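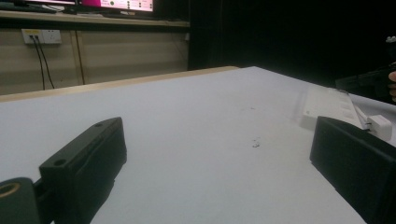 Figure 4-1. Tabletop with wooden edge strip.

4. Setting Up a Hidden Order

Applies to Zostach Campaign Rules, revision of April 2022. Read Section 3 (Regions and Holdings) before you start. You need the region map, the order sheet, the influence counters, and the oath deck.

A hidden order is any group that holds influence in a region without owning a holding there. The core set includes the Lanterns of Urkmont and the Benavides Compact. The procedure is the same for both, and for orders you write yourself, except where a note says otherwise.

4.1 Preparing the order sheet

1. Write the name of the order in the top field. If the order uses a public name as well, write that in the second field. Leave the second field blank for the Lanterns of Urkmont, which have no public name before the Ash Year.

2. Choose a creed from the list on page 109. A creed sets the starting oath and the first two ranks. Creeds marked with a star can be taken only by orders founded before the Ash Year.

3. Set the treasury. A minor order starts with 200 marks and a major order with 1000. Marks in the treasury can't be spent by player characters until one of them reaches the rank of Warden.

4. Place the order's seat on the region map, face down. The seat must be in a region with at least one road. A seat may share a region with a temple but not with a garrison.

5. Record the seat on the back of the order sheet and fold the sheet along the printed line.

Note: The Benavides Compact has no fixed seat. Skip steps 4 and 5 and use the courier table in Section 6.

Caution: Don't show the back of the order sheet to any player who hasn't sworn the order's oath. A seat that has been seen can't be hidden again during the same chapter.

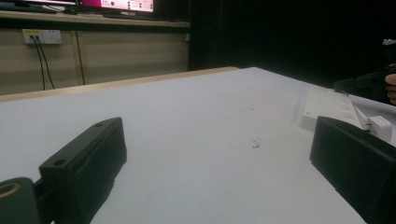
Figure 4-2. Table surface and far edge.

4.2 Placing influence

1. Sort the influence counters by order. Counters are printed on both sides – the plain side is "suspected" and the ringed side is "proven."

2. Place 3 counters in the seat region, plain side up.

3. Place one counter in each region joined to the seat by road. Sea routes don't count as roads at set-up, though they do during play.

4. If two orders would hold equal influence in a region, the older order keeps its counters and the younger order returns one to the supply. Founding dates are on the order sheets. Where a date is missing, treat the order as younger.

5. Turn one counter in the seat region to its ringed side if the order is at open war with a crown.

Note: The Order of Gukari, from the river supplement, is treated as two orders for step 4. Its northern chapter broke with the southern one over the burial of plague dead, and neither accepts the other's counters. If you use the February errata sheet, the northern chapter is the older of the two.

Caution: Influence isn't loyalty. A high counter total in a region doesn't make the townspeople friendly to members of the order. Roll on the Welcome table as usual.

4.3 Swearing characters in

Characters may begin the campaign as sworn members, or swear during play. For characters who begin sworn:

1. Draw one oath card for each sworn character. The player reads it and returns it to the game master without comment.

2. Mark the rank of Novice on the character sheet. No character begins above Novice, whatever their level.

3. Give the character one contact. The contact must live in a region where the order holds at least one counter.

4. Enter the character's initials on the order sheet, inside the fold.

Characters who swear during play also pay the entry cost listed under the creed. The cost may be paid in marks, in service, or by giving up a magic item of the first tier. 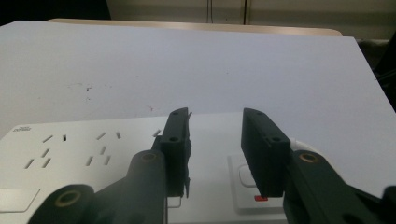
Hortensia Yupanqui: I ran the Lanterns with two sworn characters and one who wasn't, and step 1 gave us trouble. The unsworn player could work out who was in the order just from seeing who drew a card. We now deal a card to everyone and put blank ones in the deck. Could that go in as a variant?

Variant (blank oaths): Add one blank card to the oath deck for each unsworn character. Deal from the sworn set to sworn players and from the blanks to the rest, all face down. Blank cards are removed after step 4 of this section. The variant isn't suitable for the Benavides Compact, whose members swear openly.
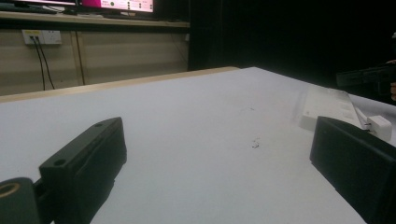 Face-down seats and folded sheets should be checked once more before the first chapter opens. Confirm that every seat is in a legal region, then confirm that every order has the right treasury for its size. The map sheet is thin and has to lie flat, so inspect the tabletop before unfolding it – a small cluster of dark crumbs or debris like the one near the middle of the table, or the smaller specks a little farther back, should be wiped away first. Grit under the map lifts the counters and can turn a seat on edge, and an exposed seat falls under the caution in 4.1.

4.4 Closing the set-up

1. Return unused counters and oath cards to the supply.

2. Place the chapter marker on the first space of the calendar track.

3. Read the opening text for the region aloud. If orders hold influence there, don't read the lines printed in gray.

Go to Section 5, Ranks and Duties.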